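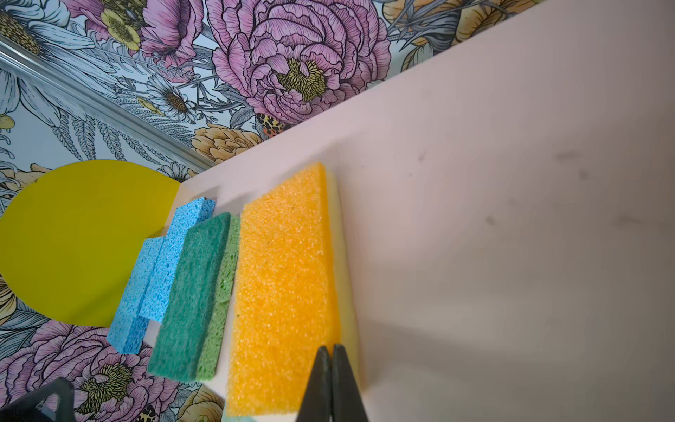

Last changed: 7 October 2026

Your ideas for the next Drunis series — where we've got to

Quick one this month, editing is running late and I've got a van to take back by five.

187 ideas in the inbox since the last newsletter. Thank you! Have read all of them, some twice. A lot of wigs. A lot of people wanting us to fall down the escalator at Tatport, which we can't do, the centre has asked us very nicely to stop going near the escalator.

Definitely filming these:

The wrong tour. Guide with an umbrella leads a group round an ordinary car park as if it was a castle. Very serious, dates and battles, "please don't touch the ticket machine". See how many shoppers tag on the end. Need extras who can keep a straight face for a good long while.

The slow queue. Two of us queue at a door that goes nowhere. Just stand there, looking at our watches. If someone joins we all shuffle forward one step. Sent in by three different people so you can all have a credit.

The waiter who sits down. Takes the order, then pulls up a chair and joins in the conversation. Cafe at Penrose has said yes as long as everybody gets there food free afterwards. Fair enough.

Maybe pile: the lift with a carpet, lamp and armchair in it, and one of us in slippers asking people to wipe their feet. Love it. Pasudent have a lift we could use but only before nine in the morning, and the armchair has to go up the stairs first. Waiting to hear.

Not doing: anything with fake police, anything in a hospital, anything where somebody thinks they've lost a pet. Also no smells, no powders, nothing thrown. We had a bad day with custard in series 2 and the cleaning bill was more than the camera hire. And please stop sending ones where the joke is just shouting at an old man.

Same rule as ever: we tell people striaght after, and if they don't want to be in it the clip gets wiped. Means we lose good stuff sometimes. The bloke with the trombone, best reaction we ever had, said no. Gone.
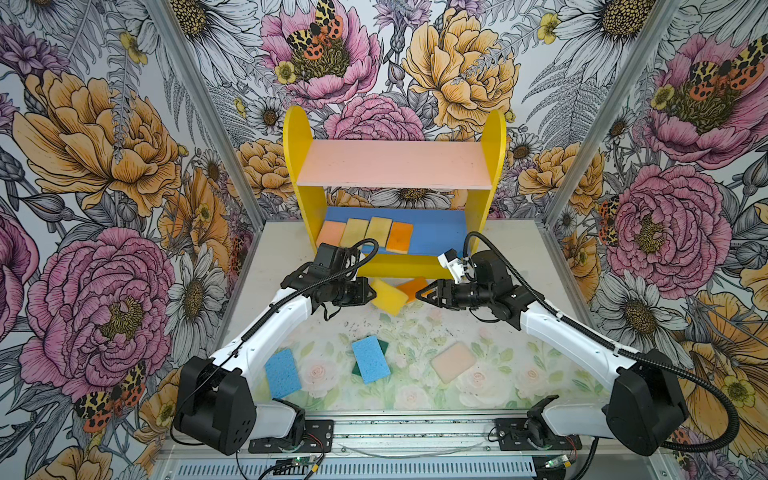 Extras wanted

Filming is in March, dates to follow once Tatport confirm. Over 18s only. Bring a plain coat, no logos, and a second coat in a different colour so we can use you twice. Lunch and bus fare paid, nothing else, sorry — budget is what it is.

Reply to this email with EXTRA in the subject and say which days you definately can't do. If you've been on screen before tell us which episode, people do recognise faces now.

Ideas still open until the end of the month. Keep them short, one or two lines, we don't need the script.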